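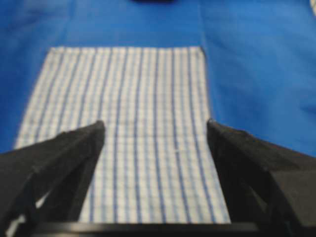 Blue fabric with soft folds.

Brulon survey finds tablet owners in no hurry to trade up

Households are hanging on to their tablets longer than they used to, and a good many of them say they feel perfectly fine about it, according to a new consumer survey released in March by the market research firm Brulon.

The firm put its questions to 3,000 adults who have a tablet at home, asking how they use it, who they share it with and what it would take to get them into a store for a new one. The answers make pleasant reading for anyone who has ever felt a little guilty about an older device on the kitchen counter. Only 10 percent said they expect to buy a replacement within the next year, and of those, most are waiting for the one they have to give out first.

“People talk about their tablets the way they talk about a favorite armchair,” said Linnea Nordin, who leads consumer device research at Brulon. “They know there is a newer one out there, and they may even stop to look at it in the store, but the old one still plays the movies and still has the kids' drawings saved on it, so home they go without it.”

Battery life came up again and again as the thing most likely to change their minds, well ahead of screen quality or a better camera. Price mattered too – some 20 percent of those who had looked at a new model in the past year said they walked away once they had added up the cost of the case, the keyboard and the pen.

The report also looks at the smaller but livelier business in refurbished tablets. Mernero, a reseller that took part in the trade interviews for the study, has been selling more of them to families buying a second device for the household, often for a grandparent or a child starting school.

“We get such nice letters from customers,” said Alcides Meireles, sales director at Mernero. “A lot of them started out nervous about buying used, and then they come back to us for another one, and sometimes they bring a sister or a neighbor along. We are very happy to see the survey bear out what we have been hearing on the phone all this time.”

Brulon expects sales of new tablets to stay soft for the next 2 years, with larger screens doing somewhat better than the rest as more people use them for work at home.

“We would never tell a manufacturer to give up on this category,” Nordin added. “There is a lot of affection for it. But they will need to be patient, and I think they would do well to make batteries easier to replace.”

The full report is available to Brulon subscribers now, and a short summary can be requested free of charge from the press office.

Press contact: Teresa Czarnecka, Brulon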